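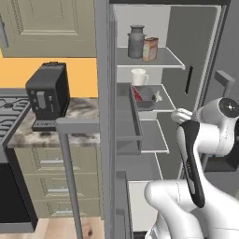

## 4. Running the shelf retrieval test

The shelf retrieval test measures how well a trained policy takes a named object out of a fridge without disturbing what is next to it. It was written at Flumudcombe for the Ornesero method and runs inside the Trurnus simulator. Each episode names one target and treats everything else as a neighbour. If the target is the white mug on the middle shelf, for instance, the tray in front of it is a neighbour, and so are the jug and the loaf on the shelf above. A neighbour that moves further than the set limit counts against the run, even when the target comes out cleanly.

Read section 3 (installing the kitchen assets) before you start. The test will load without the asset pack, but the contact shapes for the shelves will be plain boxes and the results can't be compared with ours.

### 4.1 Before the first run

1. Start Trurnus and load the kitchen file. Wait for the shelf contacts to settle. The status line changes from `settling` to `ready`.
2. Open the episode list and set the seed to 727. All of our reported results use this seed for the layouts.
3. Set **Door at start** to `open`. The closed-door version is a separate test, described in section 6.
4. Set **Target** to `from list`. Use `manual` only when you are chasing a single failure.
5. Check that both arms report their home position. An arm that starts away from home will still run, and the episode will be marked invalid at the end.
6. Save the settings under a new name. The supplied file is overwritten at each update.

> **Note:** The shelves are clear glass in the render. The depth channel treats them as solid. If you train on depth from another simulator, check how it handles glass before loading your policy.

### 4.2 Running the full list

The full list has 308 episodes. You can stop and restart it, and finished episodes are kept.

1. Select **Run list**.
2. Choose the policy folder. It must hold one weights file and one settings file.
3. Choose the planner. `abubakar` is the default and is the one used for the reported results. `straight` moves the gripper along a line to the target with no regard for neighbours, and is there as a baseline.
4. Leave **Render** off unless you need pictures. Episodes run much faster without it.
5. Start the list.

The log shows one line per episode: target, shelf, result, furthest neighbour movement. A result of `part` means the gripper closed on the target but did not carry it past the door line before time ran out. Count `part` as a failure when you report a single score.

> **Caution:** Do not change the planner partway through a list. Trurnus will let you, and the summary will mix the two sets of episodes without a warning.
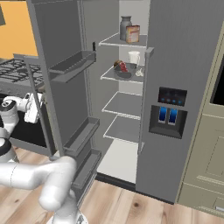

### 4.3 Setting the neighbour limit

The limit is the distance a neighbour may shift before the episode is marked `disturbed`. It is given in millimetres and applies to every object except the target. Door bins and shelves are part of the fridge and have their own contact check.

1. Open **Scoring** and find **Neighbour limit**.
2. Keep the supplied value for any result you plan to publish.
3. For training, start with a looser limit and tighten it in stages. We found that policies trained at the strict limit from the first step tended to stop short of the shelf and wait.
4. Press **Apply**. The value is written to the settings file, so check it again after copying a folder from someone else.

Round objects can roll a little during settling. The starting position is recorded after `ready` appears, and any movement before that is ignored.

### 4.4 Reading the summary

When the list ends, the summary gives three rates:

- **Retrieved:** the target passed the door line.
- **Clean:** the target passed the door line and no neighbour went over the limit.
- **Invalid:** the episode was thrown out. Home position errors and failed settling both land here.

Quote the clean rate first. With the default planner our clean rate was almost 70 per cent over the full list. The `straight` baseline retrieved nearly as many targets but disturbed far more neighbours, mainly where one object stood close in front of another. Open shelf space made little difference to either planner.

Most of our remaining failures are on the approach. The fingers reach the right depth, then the wrist turns to line up with the target and the side of the gripper touches a neighbour. The log marks these as `wrist`. A smaller group comes from the forearm meeting the open door, marked `door`. The planner does check for the door, but with a coarser shape than the one used for contact, so a near miss in the plan can be a touch in the run.

### 4.5 If something goes wrong

**The list stops at the first episode.** The policy folder probably holds more than one weights file. Remove the extras and restart.

**Every episode is invalid.** Reload the kitchen file and repeat step 5 of section 4.1.

**The clean rate is higher than the retrieved rate.** This was a fault in the summary and was fixed on 1/3/24. Update and rebuild the summary from the log. There is no need to run the episodes again.

**The gripper closes on nothing.** Check that the policy was trained with the same finger length. The setting is in `gripper.cfg`, and the November release changed its default.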